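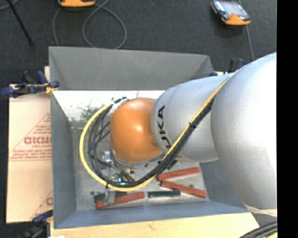
Travel Gear > Flight Covers

Windance Wheeled Flight Cover

£80 with free delivery to the UK mainland

I've sold flight covers for a good few years now and I've dragged most of them through airports myself, so I'm fussy about what goes on this page. The Windance is the one I use for my own clubs, and it has been since the April trip when my old cover lost a wheel halfway across a car park (in the rain, of course, with a hire car queue still to come).

It takes a cart bag with a full set and still leaves room for shoes, waterproofs and a couple of jumpers stuffed round the heads. I get mine in with the driver head off, but you don't have to do that if yours doesn't come apart. A tour bag won't go in - I've tried, and the zip told me off. If that's what you carry, have a look at the Vatov instead, which is wider and heavier and costs a bit more.

The cover weighs 2,268 grams empty. That matters a lot if your airline is strict on the sports allowance, and do please check what yours allows before you pack, as they all seem to do it differently. The top end is padded all the way round and there are two straps inside that pull everything in snug. I still put a stiff arm in with my clubs and I'd tell anyone to do the same! The Gimine one fits nicely and folds down to nothing for the trip home.

What you get
Wheeled cover in black or navy
Shoulder strap, clips on and off
Two outside pockets, one big enough for shoes
Name tag holder
Padlock loops on the main zip (padlock not included)

It folds flat and goes under a hotel bed or in the bottom of a wardrobe. You can get it in the boot of a small hatchback with the back seats down, but four of you with four sets will need something bigger, so think about that when you book the car.

A few things I'd grumble about. The shoulder strap is on the thin side and I wouldn't want to walk far with it. The zip is stiff for the first few goes, then it eases off. And the navy is quite a bit darker than it looks on a screen - more of a midnight, really.

I'm often asked how it compares with the Jiang hard case. The Jiang is tougher, no argument, but it's a great lump of a thing to store at home, and for one or two golf breaks a year I'd stick with the soft cover and a good stiff arm.

Price checked November 2018. Both colours in stock. Returns are fine within 18 days if it's unused and still has the tags on, just drop me a line first so I know to look out for it.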